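Our day out at the Trolldale pottery open house

I had been meaning to get over to Trolldale for the fall open house for years, and this time the weather, the car and my knees all agreed, so off we went. It is 41 miles from Punthorpe if you take the river road, which I would, even though it adds a little time, for the maples alone.

The Pomare pottery sits at the bottom of the village behind the feed store. You park in the field (wear boots!) and come in through the glazing room, where they were handing out cider in their own mugs. I must have stood by the buckets of glaze for half the morning. They let us each dip a test tile, and mine came out of the bucket looking like dishwater, but they promised me it would be a lovely sea green after the firing. We pick them up in December.
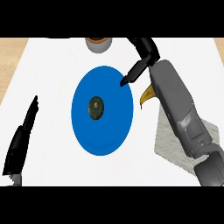 A round blue plate on a white table.

After that came the kiln tour, which runs in groups of 9, so there was a bit of a wait, and we spent it on the bench outside with a sandwich. The big kiln takes three days from loading to opening, and our guide was very patient with all my questions about why my own bowls kept cracking back when I took the evening class. Drying them on the radiator, apparently!

The seconds shelf is in the old stable, and I came home with a butter dish and two egg cups. Cash only in there, so bring some along. The tea room next door closes at three, and the plum cake goes well before that.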